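Stuvutine Two-Arm Packing Station: Frequently Asked Questions

Last updated in August. We run the Otex line at Ustis and have been using the Stuvutine kit for 3 months, so these answers come from the people who stand next to it all day. If something is missing, send us a note through the contact form and we'll add it.

What is the Stuvutine kit?
A pair of arms, two finger grippers, a wrist camera for each side, and the software that ties them together. It is sold for jobs where one hand has to hold something floppy while the other one does the work. We bought it for power supplies with cables attached, and cables are the floppiest thing we handle!

What does it do on your line?
Power supply units sit in a row by the table with their cable bundles on top. The arms lift and steer the bundles, and the box with the cardboard dividers takes bundles in its compartments. The part we love watching is the reach into the box, where there isn't much room for two fingers and a handful of wire. 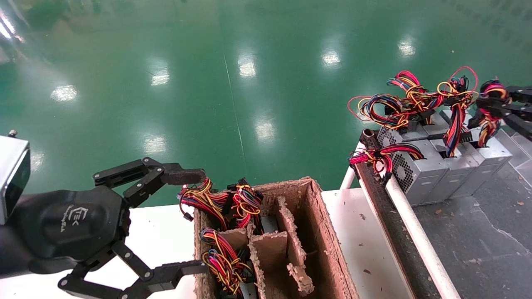
One gripper over the divided box, the other holding a red-and-yellow bundle.

Can it really cope with loose wires?
Better than we expected. Loops that stand up high are easy for it. Flat loops pressed against a metal case are harder, and it will sometimes try two or three grips before it settles on one. We have learned to let it try. Stepping in early mostly slows things down.

Do I need new boxes?
No. We use ordinary cardboard with cardboard partitions, and we reuse them until they get quite ragged. Torn top edges haven't caused us trouble so far. A partition that leans over into the next slot will, so straighten those before you start a run.

How long does setup take?
Our first setup took 208 minutes from opening the crates to the first completed pick, and that included a long hunt for a hex key. Moving the whole station to a new table later took 103 minutes. Most of that was calibration, which you can leave running while you do something else.

How many picks do I have to show it before it works by itself?
We recorded 446 for the cable job. The manual suggests fewer, but we wanted a good mix of cable colors and box positions, and we'd do the same again. Short, clean recordings helped far more than long ones with pauses in them.

Why have a camera at the wrist at all?
Try doing this with only an overhead view and you'll see! Once the fingers are down between the cardboard walls, they hide whatever you were aiming for. From the wrist you get both fingertips and the inside of the box together, and the other arm often shows up as well – very handy when the two are working close.
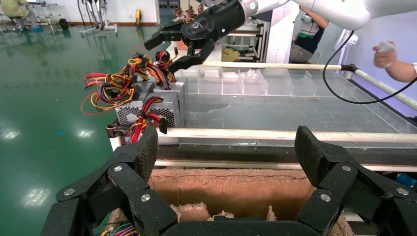

Photo: Ustis / Otex line

Does it need a cage?
That depends on your site and your local rules, so ask your safety person before you order. We run at the reduced speed setting, and people do come near the table. The stop button is on a long lead. Keep it where you can grab it.

Which fingers should I order?
The kit ships with the standard jointed fingers, and those are what we use. Get the textured pads if you'll be handling wire. We tried the Tóth slim fingers for a while too. They fit tight slots nicely, but they let go of thick bundles more often than we liked, so they went back in the drawer.

What wears out first?
The pads. Wipe them at the end of each shift and swap them when the texture looks shiny. Check the joint bolts at the same time – one of ours worked itself a quarter turn loose in the first month.

What don't you like about it?
The software forgets your camera layout after every update, and the printed manual skips the whole section on naming your recordings. Startup is slow, too. We switch it on before we make coffee.

Can I come and see it running?
Yes, please do! Mornings are best, from 9:30 on. Use the visit form and tell us which parts you'd like to try, and bring a few of your own if they fit in a backpack.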